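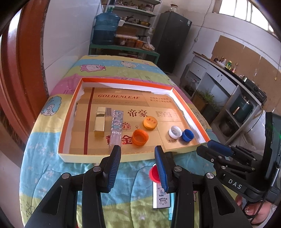

What is the best way to sort small household odds and ends so that they stay sorted? Put them in something shallow, with low sides and no lid over the top, so that every item can be seen and picked up without moving another one.

That was the question my report set out to answer, and the short answer took me a good deal longer to reach than I expected. My name is Morag Rankin, and this is my report for the Home and Materials project at Oltbridge. I chose small things because my family is full of people who keep them. We keep bottle caps for craft work, we keep cards and little boxes, we keep lip gloss tubes that may or may not have anything left in them, and we keep all of it in a kitchen drawer that you have to lean on to close.

Background

I began by reading the course booklet on storage in the home, which is mostly about wardrobes and pantries. It has only 4 pages on small items, and those pages recommend drawer dividers, which are sensible but cost money. My idea was to use box lids that would otherwise go out with the recycling. A lid is wide, it is shallow, and it already has a rim to stop round things from rolling away. I was very pleased with this idea, and I hope that comes across without my going on about it too much!

What I used

The main container was a cardboard box lid with a printed base and some orange on it. It says GOLDENLEAF in red letters, along with a lot of Chinese text. For comparison I also tried a deep plastic tub from the Makton range and a cloth pouch that my aunt sewed for me last December (she would like it known that the pouch was meant for pencils).

For the contents I stuck to things we already had. The caps were the heart of it, in orange, blue, red and white, and I added a few taller or longer things so that the lid would have some real work to do. I worked on top of a quilt with cartoon sheep on it. A soft surface turned out to be a good choice, as a dropped cap doesn't bounce off across the floor the way it does on our kitchen tiles.

How I did it

I made up a simple trial and asked people at home to find one named item in each container, put it back, and then find another. I timed each search and wrote down whether anything else had to be moved first. There were 30 searches for each container, spread over several evenings, and I changed the arrangement between rounds so that people couldn't just remember where things were.

I also tried different layouts inside the lid. In one, the tall and blocky things stood toward the back with the caps in front of them. In another, everything was mixed together. I wanted to know if the layout mattered as much as the container did, and my teacher in the Dabbas building agreed that it was worth the extra evenings.
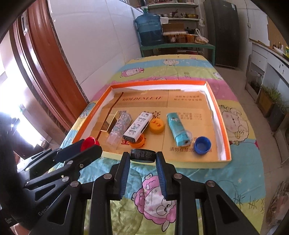 Caps with printing on them were the ones people found most quickly, provided they had been put down with the printed side up. A plain cap lying with its open side up was slower, even in a bright color, and my cousin twice picked up the wrong orange one. After that I made it a rule to lay the caps top side up wherever I could, and the searches became calmer.

Results

The lid did best by a comfortable margin. In the tub, people nearly always had to move something to get at the thing they wanted, and the pouch was worse again - most of them gave up and tipped it out. The layout with taller things at the back was quicker than the mixed one, though the gap was smaller than I had guessed.

Problems

Cardboard lids are light, and on a soft quilt they tip a little if you press on one side. Long things lying at an angle take up a surprising amount of room. I also think my searches were too easy, and I would like to try a larger collection. My neighbor at Drornirel Court has offered me her jar of caps, which holds almost 100, and I have a second lid put by for them.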